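Category: Working Papers / Household Tools and Storage

3.2 The clamp drawer

Of the more than 2,000 objects logged across the Brikwood households, few were as badly served by their storage as the C-clamp. It has a curved frame, a screw going one way and a handle going another, and it shares a drawer with things that tangle. Qistina Chong's coding sheet allowed 3 resting positions. Owners in Grarnell supplied several more, one of which involved a sock.

Cables were the usual neighbors (Figure 2). A cord left beside a clamp has every opportunity to end up through it.

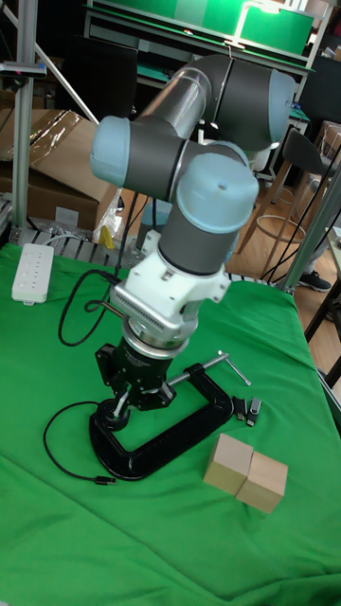
Figure 2. C-clamp lying on green cloth, with a black cable looped beside it.

Should a clamp be stored open or closed?

Most of our households closed it until the screw just touched, then hung it by the frame. The 20 who left theirs open described this as a system.

Sreekumar Rao coded the replies separately and disagreed with us mainly on what counts as a drawer. We kept his category "drawer, formerly" for the Andon sample, where it applied to 2 kitchens and a piano bench.

Last updated: December
Contact | Copyright Pietrzak Working Papers | Back to top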